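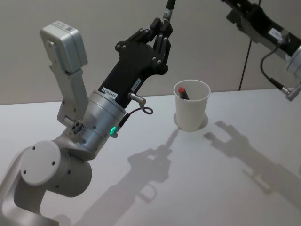 My third month beside the new arms at Idcombe is finished, and several people asked me to write how it is for us, the people at the benches. I will try in a few posts. English is my third language, so please be patient with me.

For those who do not know our shop: we repair and refurbish hand-held measuring instruments. They come in dirty from mines, farms and councils, and they go out clean, tested and labelled. I have worked on the sorting and kitting benches for 70 months. My colleague Crăciun has been there longer and never lets me forget it.

Before September, kitting was all by hand. One kit has the instrument, the probe, two leads, a marker pen, a card and a pouch. You take the work order, you collect, you check, you close the bag. On a good shift our bench closed 328 kits. My right wrist knew the number very well.

Now the arms do the picking of the small things and we do the rest. The planning comes from a software called Skedutia, which decides the order of the jobs. I must say the arms were easier to get used to than Skedutia.

What I mean by this: an arm goes to the place you taught it. Skedutia changes its mind at 10 in the morning and your whole trolley is in the wrong sequence. We then re-stack the trolley. This labour is not in any report that I have seen.

Teaching is the part I like. Fiona Rennie, our process lead, wanted the people from the bench to do the teaching and not only the engineers. I was afraid I would break something expensive. She told me, "You already know where the pen goes wrong. Show it that."

And she had reason. Pens look like the simplest part in the kit. They are not! A pen lying flat will roll. A pen standing in a cup leans wherever it likes, and every lean is a different approach for the fingers. If the grip is too close to the cap, you lift the cap and leave the pen behind.

We lost 56 caps in the first weeks. I know it because Crăciun kept them all in a jam jar with a label on it. The engineers did not find it so funny, but they changed the grip height after they saw the jar.

We use paper cups from the lunch room for practice. There was a proper holder on order from Stoludetti, our fixture supplier, but the cup is cheap and if the arm crushes it you take a new one. The holder arrived later. It is heavy and very nice and we still practise with cups.

One thing I did not expect is the shadows. The table is white and the light comes strong, so each arm draws itself on the table. In my first days I was watching the shadow of the fingers to judge the distance, and I was always wrong by some centimetres. Now I look at the fingertips only. If you are starting this work, train your eyes for that.

The second thing is cables. Please respect the cables. When you teach a turn of the wrist, look where the loop will go at the end of the turn and not only at the beginning. I write this because I did it badly and we stood still for a whole afternoon waiting for a connector.

Now the question which everybody sends me in private: did people lose the job? I will answer carefully. No one from our bench was sent away. But when two colleagues left for other reasons, they were not replaced. So the bench was six and now it is four. For me this is also an answer, and I told it to Fiona in the same words.

She did not argue. She brought it to the meeting with Eckhard Hagedorn, who runs the site, and he came to the floor and stayed through our break to hear it. I give him credit for coming. I did not like everything he said. He thinks retraining solves it for all. For me it did. For someone who wants a quiet bench and the radio, I am not so sure.

What we got from that conversation: 3 paid hours each week for learning, written in the roster so that a supervisor cannot eat them when we are busy. Also a small pay step for those who teach the arms. We asked for a bigger one. We will ask again.

What changed in the body: my wrist is better, I sleep on my right side again. My neck is worse, from looking up at the screen and down at the table all day. The screen has been lowered after I complained twice. If your workplace brings in arms, ask early at what height the monitor will be. It sounds like a small matter and it is eight hours of your life.

What changed in the talking: we speak less during the shift. Earlier two people stood across one bench and you knew all about the daughter's soccer and the neighbour's fence. Now we stand farther apart and each one watches a process. We started to take the morning tea together at 9:40, all four, phones in the pocket. It helps, but it does not replace everything.

Someone asked if I have a favourite between the two arms. Crăciun says the left one is more polite. They run the same program. I have checked. But I also go to the left one first when I have the choice, so I should not laugh at him.

Next week we begin to teach the leads, which are soft and never lie the same way twice. I expect it will be much harder than pens. If anyone here has taught soft cables at a kitting bench, please write me what grip you used, and whether you coil them before or after the pick.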